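Folding and sorting on the bed

Most of us don't have a table big enough to fold on. A made bed does the job well if you set it up first and don't let the pile take over. These notes cover an ordinary wash load of T-shirts and other tops.

Before you start

Make the bed. Pull the bedspread up to the pillows and smooth it with the flat of your hand, working from the middle outwards. A quilted or padded spread is harder to fold on than a thin one, so turn it back to the sheet if it keeps rucking up under the clothes.

Tip the clean clothes out at the far end and leave the near half clear. You want a space wide enough for one shirt with the arms out. If the bed is low, kneel on a cushion or sit on a stool. Bending from the waist for a whole load will find your back out by the second dozen.

Dark clothes show up best against a light or patterned cover. If your spread is black or navy, put a pale towel down first.
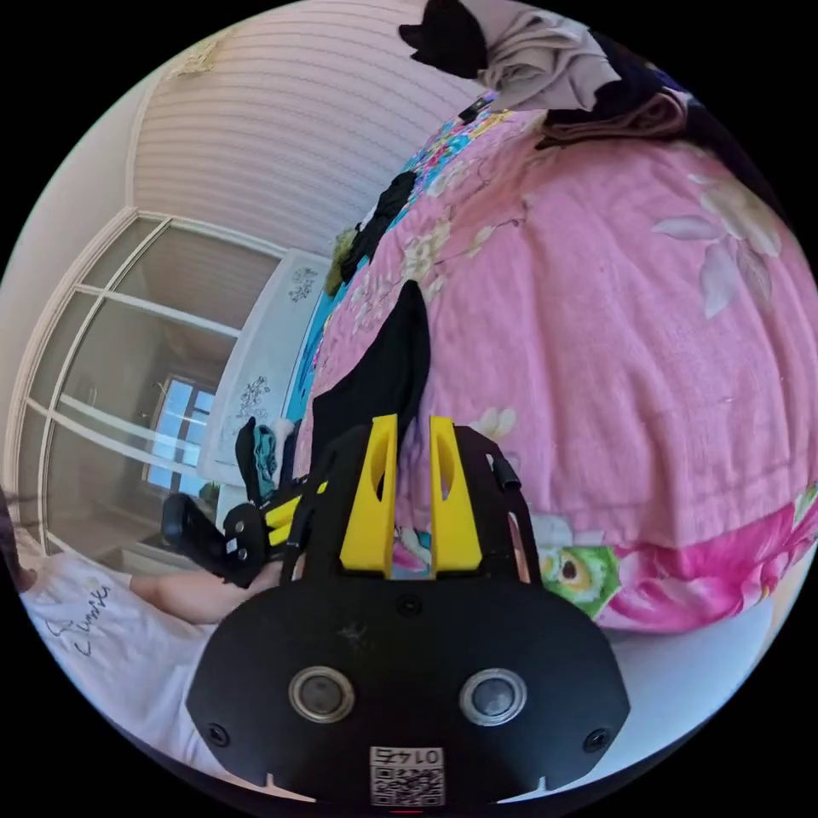 Take from the top of the heap and finish each piece before you pick up the next. It is tempting to pull out all the T-shirts first, but you end up handling everything twice and the bottom of the heap gets creased. Anything inside out gets turned the right way as it comes off the pile. Anything with a mark still on it goes on the floor by the door, to go back in the wash.

Feel the seams and the waistbands for damp. Thick cotton can seem dry on the outside and still be cool along the hem. Hang those pieces over a chair for an hour and fold them later. One damp shirt in a drawer will make the rest smell.

Sorting black clothes

A heap of black clothes is slow to sort because everything looks alike. Find the neck or the waistband first and hold the piece up by that. Faded blacks and newer blacks are worth keeping in separate stacks, so you know which ones to wear for decorating.

Lint is the other nuisance. Go over each front with a barely damp rubber glove, always in the same direction. I keep an old Clekeo clothes brush for the collars. If the fluff comes back every week, look at what you are washing the black things with. Towels are usually to blame.

Folding a T-shirt flat

1. Lay the shirt face down with the collar away from you. Pull the hem towards you until the side seams are straight.

2. Smooth it once from the collar to the hem. Do the sleeves separately, pressing outwards from the shoulder.

3. Fold one side in to a line halfway along the shoulder, then turn the sleeve back so that it lies along the fold. Do the same with the other side. The two edges should run parallel.

4. Bring the hem up to just below the collar, then fold in half again. For a shallow drawer, fold in thirds so the shirt will stand on its edge.

5. If the collar has gone wavy, dampen it with your fingers, ease it back into a round shape on the flat bed and leave it until it dries. Don't stretch it over a hanger.
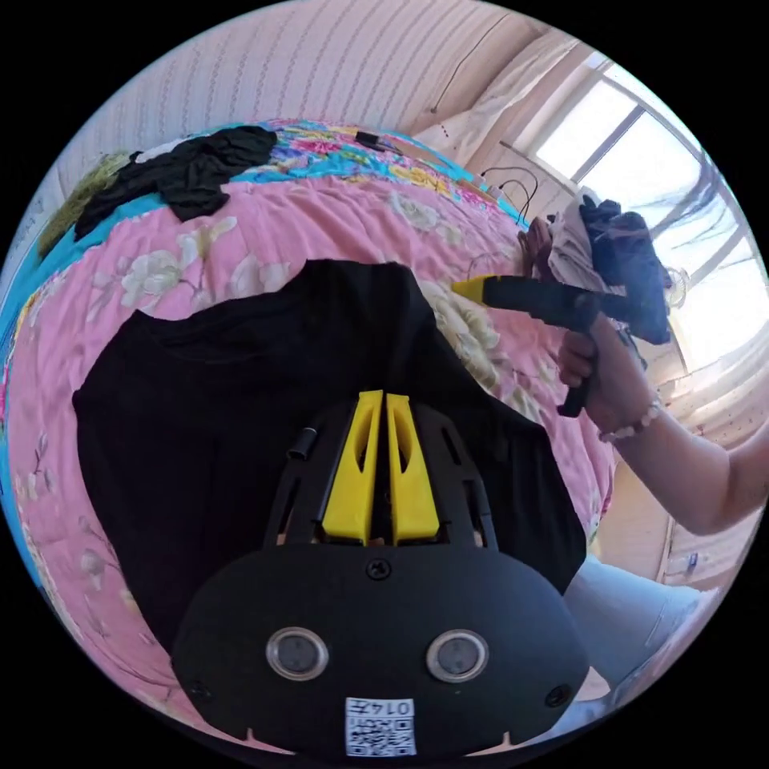 Keeping the stacks tidy

Stop each stack at eight shirts. Any higher and it leans, and a leaning stack on a soft mattress goes over as soon as you sit down. Alternate the direction of the folds, thick edge to the left and then to the right, and the pile stays level.

Put your phone, keys and glasses somewhere other than the bed. They get folded into things. Alina Văduva wrote in to say she found a remote control in the airing cupboard after 14 days of looking for it.

Putting away

Carry the stacks to the drawers one at a time with a hand underneath. New laundry goes at the back or the bottom, so the same three shirts don't get all the wear. Leave a finger's width at the front of the drawer so you can get one out without dragging up its neighbour.

Shake the bedspread out of the window when you've finished. Most of the lint will be on it by then.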